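Robot Club, Week 18: Buns

07/07/2022

I joined the Brarodwood robot club to learn about control loops. I have since learned a great deal about dough.

Our project is called Hầu, a name Ngân Huỳnh picked and the rest of us mispronounced until she stopped correcting us. The job is simple enough to explain to my mother: lid off, buns out of the steamer, buns onto a plate. My mother asked how long that takes her. I changed the subject.

The trouble is that a steamed bun has no opinion about its own shape. Squeeze too little and it stays where it is. Squeeze a bit more and you get a pancake with ambitions. Pylyp Kravets spent most of April on grip force, working through a spreadsheet that now has 1016 rows and a column labeled "sadness." We also tried tennis balls, which went beautifully, and which I would recommend to anyone whose guests eat tennis balls.

The lid is its own problem. Clear glass is hard for the vision code, so the second hand has been getting its own practice sessions, and its own branch in the repo, and its own arguments.

Our rule for demo day is four buns on the plate with no human help. Pylyp wants them evenly spaced. I want them edible - we've agreed to discuss it. 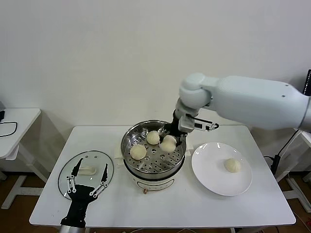
One on the plate, three to go.

Next week Ngân is bringing a different recipe with a firmer dough, and I've been put in charge of parchment paper. It's the most responsibility I've had since I joined.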